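The bed is the best sorting table in the house

Asabe Babalola has a rule about jewelry: once a year, all of it comes out. She does it in October, before the holiday invitations start, and she does it on the bed.

"A table is too hard and too small," she says. "Beads roll. On a sheet they stay where you put them."

Babalola ran the repair counter at Plokard, a bead shop in Prarkulside, for eight years. Most of what came across it, she says, was broken by storage. Chains knotted around earrings. Strands were hung from nails until the cord stretched.

Her method starts with a plain box for each kind of thing, but any box will do. Gift boxes left over from the holidays are fine, as long as the lid still closes. Empty everything onto the bed and spread it out so that no piece touches another.
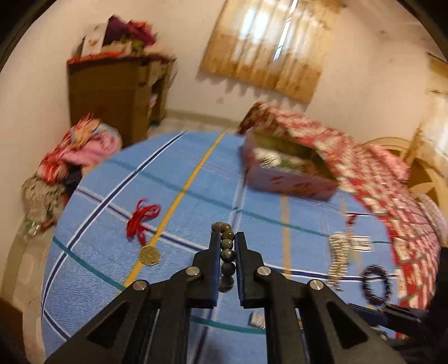

Beads, a chain bracelet and a gold-colored coin share the sheet with a bunch of red thread and an open gift box.

Start with the beaded strands. Hold each one up by the end and look at the cord between the beads. If you can see more of it than you used to, the strand needs restringing. At Garba, a repair shop across town, a simple bracelet costs $58 to restring. A spool of cord costs much less, and the work takes an evening.

Chains come next. Close every clasp before putting a chain away, and give each one its own small bag. Sunis sells them in packs of 50, though folded tissue paper works too.

Then there are the odds and ends: thread, tags, coins, receipts. Babalola keeps thread with the beads it might be used on. Tags go in the trash unless the piece may be returned. Coins go in a jar by the door.

The whole job takes her an afternoon. She shakes out the sheet over the bathtub when she is done, with the drain closed.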